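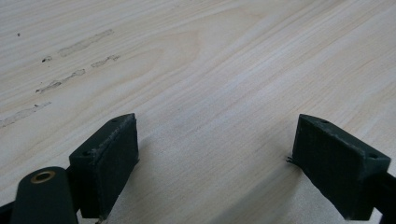 The relief had been cast in 391 sections, and Consuelo Goicoechea was responsible for the joints. The commission came from the town of Kirnness: a river god, two horses, and a wall of reeds, in bronze, for the north face of the customs house. She worked from the sculptor's plaster, which had been cut up in February and numbered in pencil on the back. Her table had a pale top with long curved grain, and near the middle the lines closed into a soft oval loop. She used the loop as a datum. Each plaster section was laid with its lower left corner on it, measured, and entered in the book.

Section 165 did not fit. It was the near horse's shoulder, and it stood proud of its neighbor by the thickness of a fingernail.

"Shrinkage," said Ainhoa Arroyo, who ran the foundry.

"The others shrank evenly."

"Then it was cast from a different plaster."

Consuelo turned the section over. The number was in ink. The hand was careful and slightly larger than the sculptor's. She checked the delivery sheet from Katayama, the firm that had stored the molds, and found the weight listed twice, with the first figure struck out.

"He recarved it," she said. "After the model was approved."

Ainhoa held the piece under the lamp. The muscle ran deeper than in the drawing. The horse was now pulling away from the god.

"The contract says the approved model."

"It does."

"Can you file it back?"

"In two days."

Consuelo wrote the deviation in the book, in millimeters, and left the column for corrective action blank. Then she picked up section 166 and began to adjust its edge to meet the shoulder.

1,278 shares
3 comments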